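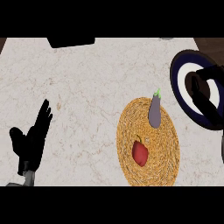

9/16/22
Constanza Herrera

Oh, I'm so glad somebody finally brought up the Malý retrospective! I went twice in August (the second time mostly to drag my sister along) and I've been dying to talk about it.

> Did anyone sit through all 193 minutes of Flullby?
> I gave up at the intermission and felt guilty
> the whole way home.

Please don't feel guilty! The first half is slow, I grant you, and that train station business goes on forever, but the second half is where the two brothers start talking to each other again, and I cried right through the wedding. My sister slept, so take that for what it's worth.

If three hours is too much, try Jendard, from the same years. It's only 71 minutes and it's funny, which I did not expect from him at all. The print was scratchy and the subtitles were a bit small from row M, but I'd happily see it again. The Cirnelum is showing it once more next week, and I have a spare ticket if you'd like it. Just write me off-list.

Warmly,
Constanza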